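Progress report to Fetora – Mirmont guest house, household supplies and storage
Period ending September
Prepared by Heledd Trevor

Short one this time, we have guests arriving Sunday and I am writing this between loads of sheets. Figures are at the end. Anything I've missed, ring me after 4 pm, mornings are hopeless.

Where we're up to

Supply cupboards on both floors sorted. Ground floor done properly, upstairs done but not labelled. The old pantry off the back hall is now the chemicals store – cleaners, laundry stuff, insect control, drain things. Lock fitted. Key on the hook inside the office, not on the door frame where it used to be.

Food and cleaning products no longer share a shelf anywhere in the house. That was the main condition on the first payment so please tick it off.

19 bedrooms checked for what was lying around in drawers and behind beds. Took longer then planned. Most of what came out was half-used toiletries, odd chargers, dead batteries. Batteries to the depot, toiletries binned, chargers in a tub at the front desk until someone claims them.

Insect control

Bigger job than it looked. Every room had its own arrangement – coils in some, sprays in others, plug-ins in the rest, and the refills bought wherever was cheapest that week. We've settled on plug-in liquid units for bedrooms and nothing burning indoors. Coils are for the verandah only and live in a tin by the back step.

The liquid refill screws up into the white heater unit, so for storage we treat the two as one item. Labels on the bottles are in Chinese (电热蚊香液, electric mosquito repellent liquid) and we are putting an English sticker on the shelf edge, not on the bottle, so the maker's own label stays readable. QR code left uncovered too.

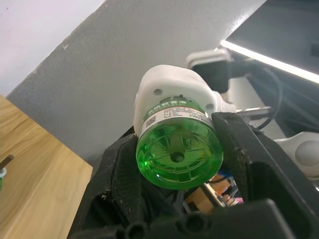
Rules for the plug-in units

Agreed with housekeeping and now taped inside the store door:

Units come out of the wall when a room is vacated. Into the caddy, upright.
Refill stays screwed to its heater unless it is being changed.
Changes done in the store, over the tray. Gloves on.
Empties in the lidded bin, not the kitchen recycling.
None in the family rooms unless the guests ask, and then plugged in up high, away from cots.
Write the room number in the book. Yes every time.

Book has been kept well so far, apart from one weekend when the pen went missing. There's now a pen on a string.

Shelving

Selvanayagam delivered the shelf units late and one upright short. Replacement came the following week. All up now and fixed to the wall. Bottom shelf is kept for heavy stuff (laundry liquid, bleach), middle for daily use, top for spares. Lip on the front of the middle shelf was an extra, paid from our own maintenance budget so not claimed here.

Still want a second light in there. The one bulb is behind you when you face the shelves so you're reading in your own shadow. Electrician has looked, quote to come.

Cleaning caddies

10 caddies made up, same contents, same layout, so whoever picks one up knows what's in it. Spray, cloths, gloves, bin liners, spare bulb, and a slot for the plug-in unit coming out of the room. The slot was the fiddly part.

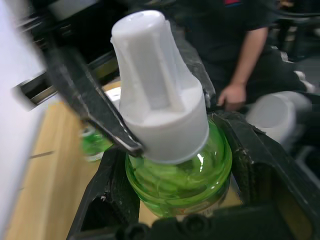 Our first set of caddy dividers from Celton came back off the floor within days. They were cut for straight-sided spray bottles and everything else either rattled or jammed. The plug-in units were the worst fit, with that wide white collar sitting over the neck and the green bottle bulging out underneath it, so a slot that takes the bottle won't always take the top. Celton have recut the dividers with a wider opening at the top and a softer edge. Two trial ones are in use upstairs and staff prefer them. Rest are due before the end of the month, no extra charge.

Problems

Upstairs labels. Label maker ran out of tape, wrong width reordered, right width now on its way.

Stock count was done twice becuase the first sheet went through the wash in someone's apron. Second count is the one to use.

Training session had to be split, half the housekeeping staff were on earlies. Second half booked.

Figures

Rooms checked: 19
Caddies made up: 10
Shelf-edge labels printed: 52
Grant spent to date: 80 per cent

The remaining money is for the store light, the rest of the labels and a proper spill kit. No change to the total asked for.

Next

Upstairs labels on. Second training session. Recut dividers into all the caddies. Light, if the quote is sensible. Spill kit ordered and the tray replaced with a deeper one – the current one slops when you carry it to the sink.

Receipts are in the usual folder. The Selvanayagam invoice is the corrected one, please disregard the first.

Heledd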